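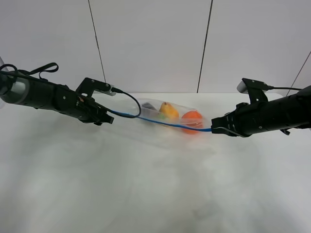
Progress report to the Kinnear Fund: Velero, series two

Prepared by Nassoro Nzioka, Series Producer
Submitted 1 Sep 2022

1. Purpose of this report

This report sets out progress on the second series of Velero, the continuing drama set in the harbour town of Gomanby, against the schedule agreed with the Fund in January. It covers scripts, casting, studio work, audience response and spending. Matters on which we ask for a decision are in section 7.

2. Scripts and storylines

The series remains at 55 episodes. Scripts for the first two blocks have been delivered and approved. The third block is in second draft, and the writers' room is at work on the outlines for the fourth.

The main storyline continues to follow the Ferry Row families after the sale of the boatyard. At the Fund's request we reviewed the inheritance plot, which several readers had found hard to follow. The second will has been removed altogether, and the dispute between the two sisters now begins in episode four instead of episode nine. The courtroom episodes have been reduced from five to three. Boris Murín, Head of Scripts, is satisfied that no later story depends on the material taken out, with the exception of one scene in episode 31 which is being rewritten.

The wedding planned for the middle of the series has been kept. It will now take place on the quay, as the chapel at Fenville is closed for roof repairs until the spring.

3. Casting

All regular parts are filled. Two members of the first series cast have chosen not to return, and their characters leave in the opening week. A third has agreed to a shorter contract, and her scenes have been grouped together so that they can be recorded in one period.

The part of the new harbour master took longer to cast than expected. An actor was engaged in the final week of readings, and costume fittings are complete. Five guest parts in block three are still open.

4. Studio and location work

Recording of block one finished on schedule. Block two is four recording days behind, owing to illness in the cast and one day lost to high winds at Gomanby. Two of these days have been recovered by recording the café scenes and the surgery scenes on the same days with separate crews. We expect to recover the others before the end of the block.

The standing sets at Fenville are in good order. The interior of the public house has been enlarged by moving the rear wall, which allows the larger group scenes the directors had asked for. Sound insulation between the two stages is still poor - the saw in the carpentry shop can be heard on stage two - and carpentry work is now stopped during takes.

5. Audience response

The preview evening at Gomanby was open to local residents, and all 250 seats were taken. Written comments were favourable on the whole. The most frequent complaint concerned the volume of the music under dialogue, and the sound team has been asked to lower it from episode one onwards. Several people also asked for a reminder of earlier events, and a short summary will be placed before the first episode.

The Velero newsletter has 2,273 subscribers. The target set in January was 3,000, and this has therefore not been met. Weekly mailings will begin a month before transmission.

6. Spending

Spending to date is within the approved total. Location costs are above plan because of the additional days at Gomanby, and set construction is below plan by a slightly larger sum. The contingency has not been used. Full accounts are supplied separately.

7. Decisions requested

The Fund is asked to:

- agree the revised order of episodes in block two
- approve the transfer of the set construction underspend to location costs
- confirm whether its representatives wish to attend the quay recording, so that passes can be arranged

The next report will follow at the close of recording on block three.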